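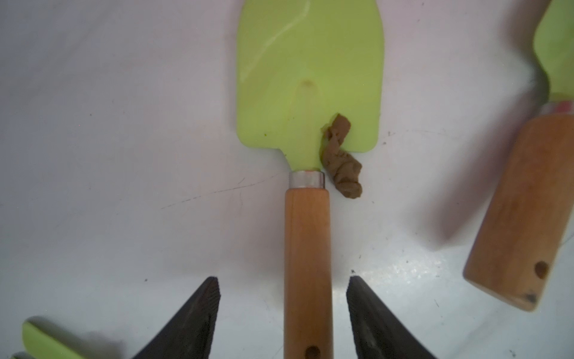
What should go in the budget for a second two-arm table?

Bileton Help > Planning and Purchasing
Posted February 7, 2026 by Maëlys Deschamps

We have one table with two small arms on a rail, a gripper on each, and wrist cameras. The work is tidying jobs. At the moment it is kids' garden trowels, a scrub brush and a bucket, with brown clumps and crumbs to pick up off the tabletop. I have been asked to price a second table, to be running by June, and I want to send in a number I won't have to go back and change.

I have a quote from Sostell for the arms and grippers. It covers two arms, two grippers, the power supplies and basic cables. It does not cover the rail, the posts, the wall panels, the cameras or anything that sits on the table. The sales contact said most customers "source those locally," which does not help me put a figure in a cell.

When I added up what we spent on small stuff for the first table it came to $906, and that was only the receipts I could find. Tools, cable sleeve, brackets, spare screws, wallpaper for the panels, two rounds of gripper finger pads. None of it was in the first budget. It came out of the general supplies line and our office noticed.

What I would like to know:

How much to hold back for spares on the arms
Whether to buy the same tools as the first table or different ones
Whether grippers wear out fast enough that I should order an extra now

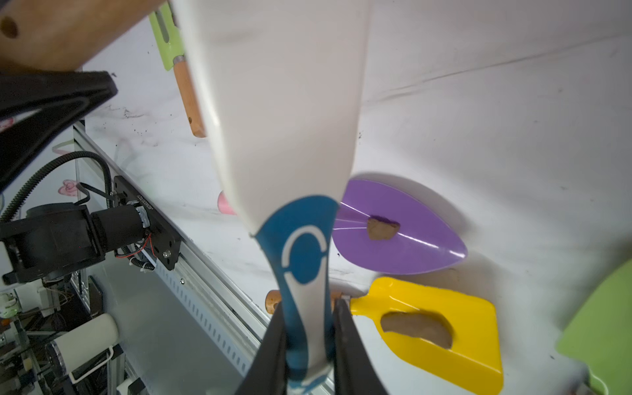 The other thing I can't work out is the cabling. The first table was wired by someone who has left, and he bought cable in whatever length was on the shelf. I would like to order it cut to length this time, but I don't know how much slack the arms need when they reach across the table. The Sostell manual gives a minimum bend radius and nothing on length.

I should also say we can't return anything once it has been opened, so I would rather pay for the right thing once. Floor space is not an issue. Power is fine too, the electrician has already been.

Thanks in advance. I can post the full parts list if anyone wants to see it.
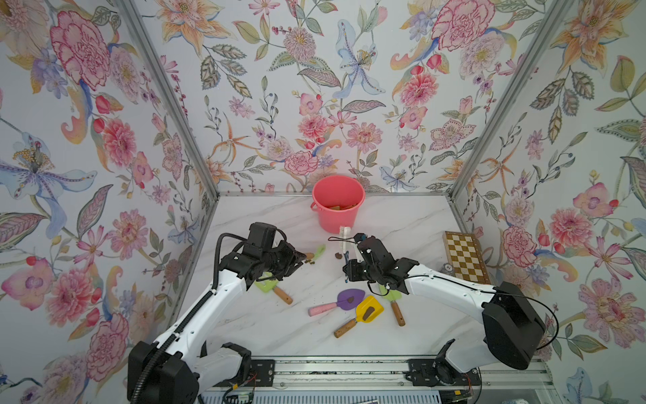 Fallow

Order the extra gripper. Lead time is what gets you, not the price. We run three tables and last year we lost 15 working days on one of them waiting for a gripper motor. The other two kept going, but the person assigned to that table had very little to do. If the budget only has room for one spare item, make it a complete gripper with the cable attached, and swap the whole unit. Fix the bad one later on the bench.

For arms, don't buy a spare arm. Buy spare joint motors if Sostell will sell them separately. They would not sell them to us at first and then they did after we asked again. Ask for the price in writing before you sign for the arms, while they still want the order.

Finger pads: put down two sets per gripper. Garden tools with wooden handles are not too bad. Anything gritty on the table is worse, so if you are going to keep working with crumbs, plan for more sets than we use. We mostly do boxes.

On cable, don't cut to length. Put the arm at its farthest reach, measure along the sleeve with a piece of string, then move it to the opposite corner and measure again. Take the longer one and go up to the next stock length. Cut-to-length orders take weeks and you can't reuse the pieces if you move the rail.

I don't have a view on the tools.

Maëlys Deschamps

Thank you, this is useful. I wrote to Sostell about the joint motors this morning. I had assumed a spare arm was the normal thing to buy, and it was the biggest line on my sheet after the quote itself, so taking it out leaves room for the gripper.

The string method is fine but I will have to do it on the first table, and it is in use most of the day. Did you measure with the sleeve on or off?

Fallow

On.
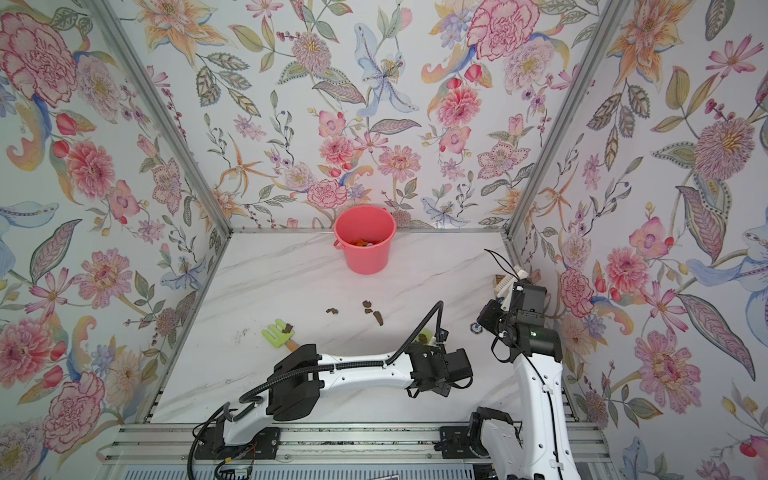 Page 2 of 2

Chauvin

Coming at this from the purchasing side. I don't run the tables, I only process the orders.

Split your sheet into what is bought once and what is bought again. Arms, rail, posts, panels and cameras are bought once. Pads, sleeve, brushes, trowels, modeling material, tape and wipes are bought again, and they should be an annual amount with its own line. Your $906 looks like a mix of the two. If you separate it you may find the repeat part is small enough that nobody will argue with it.

On tools, buy duplicates of what you have now, and buy them in one order. Toy tools change from season to season. We went back for the same sand shovel and the handle was a different shape, and the people running the table had to stop and decide whether that mattered. Then get a second, different group of tools as a separate line. That way, if someone cuts your budget, they can cut that line and leave the rest alone.

Check these too, since they were missing on the last request I handled:

Shipping on the aluminum. Long pieces cost a lot more to send than short ones. Ask if they will cut them before shipping.
Import duty, if the arms come from outside the country.
A computer. People forget it, or assume the old one can run both tables.
Storage for the recordings.
Somebody's hours for the build. Our last one took more than 15 hours before anything moved, mostly squaring the posts.

The wall covering is cheap, but buy a full extra roll from the same batch. If a panel gets damaged later you probably won't be able to match it.

wrenchdrawer

get the extra gripper and label both ends of every cable

Maëlys Deschamps

I have redone the sheet with the two sections Chauvin suggested. The computer was missing. Shipping was in there but for short lengths only, so I have asked for a new price with the rail cut in two.

Still no answer from Sostell on the joint motors. I will add it here when I get one.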